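September 12, 2020

Slept badly again and got up before six, which according to the sleep people is what I'm supposed to do. You don't lie there. You get up, sit in a dim room, and wait to feel sleepy. I sat in a dim room and felt annoyed until it was light enough to make coffee.

I've been at this since January, if I count the first time I wrote anything down. Back then it was only the hours. Now it's the hours, the coffee, the last screen, the temperature of the bedroom and a mood out of ten, and I trust every column less than the one before it. What is a six? I gave yesterday a six and I can't remember a thing about it.

Bogdan Ursu called after breakfast to tell me about magnesium. He takes 500 milligrams of the Mulligan powder in warm milk and says he's a new man. I asked if he'd ever tried the warm milk by itself. He said that would be missing the point. I like Bogdan, but he was also a new man on the weighted blanket, and before that on the Lumetti lamp, and the lamp has been in his hall closet since spring with the cord wrapped around it.

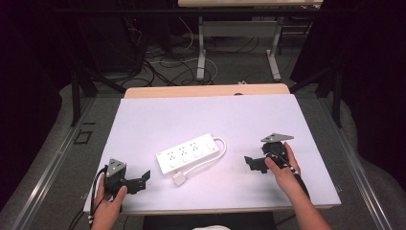
So does any of it work? Some of it must, for somebody, but I've yet to find a claim that holds up for more than two weeks in my own bedroom.

I read the insert that came with the Lumetti (he lent me his, of course). It says users reported falling asleep faster. Faster than what? Faster than they remembered falling asleep before they'd paid for a lamp, I suppose. There's a little graph with no numbers up the side. I did my two weeks with it anyway, half an hour each morning, and the notebook shows I slept worse in the second week than the first. It was also hot that week and the neighbors were redoing their roof, so I can't pin that on the lamp either. That's my trouble with the whole business. There's always a roof.

Went out at eleven for bread and stamps. The line at Loter went past the pharmacy, everybody spaced out and looking at their phones. Came home with the wrong bread.

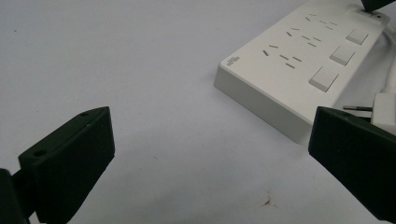

The app is what I've really gone off. It gave me a score of 4 on Thursday -- out of a hundred! -- and I'd felt fine until I saw it. Then I was tired all day. I'd bet money that if it had said 84 I'd have cleaned the garage. It also thinks I was asleep for most of a movie I can describe from beginning to end, including the boring part on the boat. And now they want me to pay to see my "deep recovery trends." No thank you. I've deleted it twice and put it back once, so I'm ahead.

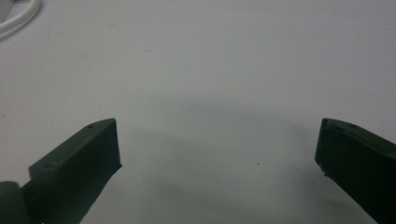
A white cable on a pale surface

I finished the Nirnberg book this afternoon, out on the back step. It's better than most, and I'll give it credit for admitting in chapter two that people are bad at guessing how long they've been awake. Then it spends the rest of its 257 pages asking you to guess. Keep a diary, rate your night, write down how long it took to drop off. With what, a stopwatch? The part about keeping the same wake-up time I believe, mainly on the grounds that my grandmother said it and had nothing to sell.

There's a chapter on walking too. It wants about 3,000 steps after dinner, at an easy pace, and no explanation of where that came from. I went tonight anyway. Around the school, down past the creek, home by the long side of the park. Saw two kids trying to get a kite up with no wind at all. 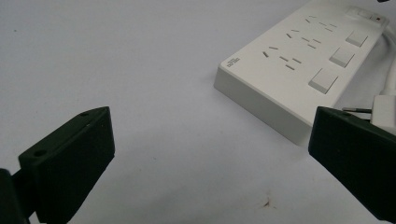
The walk was nice, I'll say that much. My knee complained on the hill. Whether I sleep on it is another matter, and if I do I'll have to remember that I also skipped my afternoon coffee, on account of the pot being in pieces in the sink, and that it's cooled down enough to open both windows. Three changes in one day. Nirnberg would be disgusted with me.

Bogdan texted just now to ask if I'd ordered the powder. I told him I was thinking it over. I have not been thinking it over. It's twenty past ten, the windows are open, and I'm leaving the mood column blank tonight. Need to return his lamp, and get the right bread.

6 comments Share

Contact | Copyright 2020 | Back to top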